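Leone Movie Trivia Box – Second Edition
Graltia Games

Item: LEONE-2
Players: 2 or more, or teams
Cards: 600
Language: English

If your friends are the kind of people who pause a movie to say "wait, isn't that the guy from the other thing?", this box was made for them. Leone is a movie trivia game about the people on screen and behind it: child actors who grew up, stunt doubles, dogs that played three different dogs in the same picture, songs that were nearly cut, and endings that were shot twice. We have been playing it at our own Friday table since the first test cards came off the office printer, and we still argue over the answers!

The second edition is the one we always wanted to make. Cinzia Dal Bello wrote the first set almost entirely on her own, working from a shelf of old film magazines and a very patient local library in Broltinport. For this one she went back through every card. Out of the original deck, 551 questions stayed (many with better wording, a few with a fairer clue) and the rest are brand new. The new ones lean toward comedies and family movies, as players kept asking for more of both.

How it plays

Each card has a question on the front, with the answer and a short story on the back. The story is the part people love. You might get the question wrong and still end up reading the back out loud, and then somebody has to look up the clip, and there goes the next ten minutes.

A normal game takes an hour or so. There is a short version for after dinner – deal five cards each, no board, highest score wins – and a long version for people who want to settle who really knows their sequels. Kids can join in from about ten years old. Cards with a star in the corner are about movies for grown-ups, so pull those out first if you have younger players.

What's in the box

Question cards, sorted into Faces, Voices, Sets, Songs and Second Takes
A fold-out score board
Score pegs in six colors
A sand timer
Rule sheet, with the short game on the back

About the cards

The first edition cards were a bit thin, and ours went soft at the corners after one summer of heavy use. The new ones are on thicker stock with a matte coat, so they shuffle well and don't glare under a lamp. They are the same size as before, so you can mix old and new decks if you have both. Look for the little film reel on the back: filled in means second edition, outline means first.

Sleeves made for standard bridge cards fit fine.

Sorting and storage

We keep our test decks split up by category, which makes it much quicker to build a short game. Any divided box with slots wide enough for a bridge card will do the job.

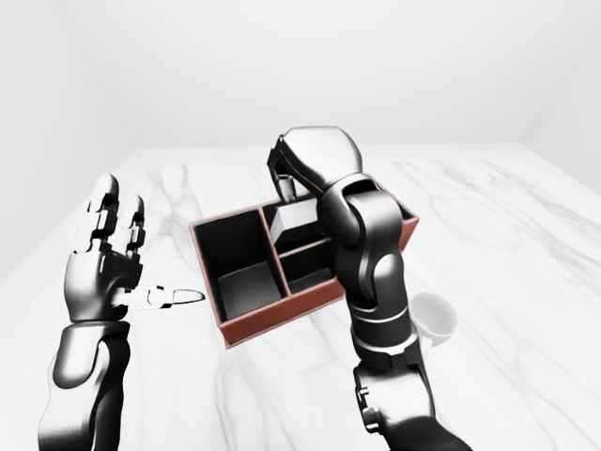
A compartmented organizer box on a marble tabletop.

Add-on packs

The Skaselach Pack covers cult and late-night movies and has its own set of bonus rules. It needs the main box. A pack about movie sequels is being tested now, and we hope to have it ready in July. If you bought the first edition and only want the new questions, ask us about the upgrade deck.

Page updated 2019-05-10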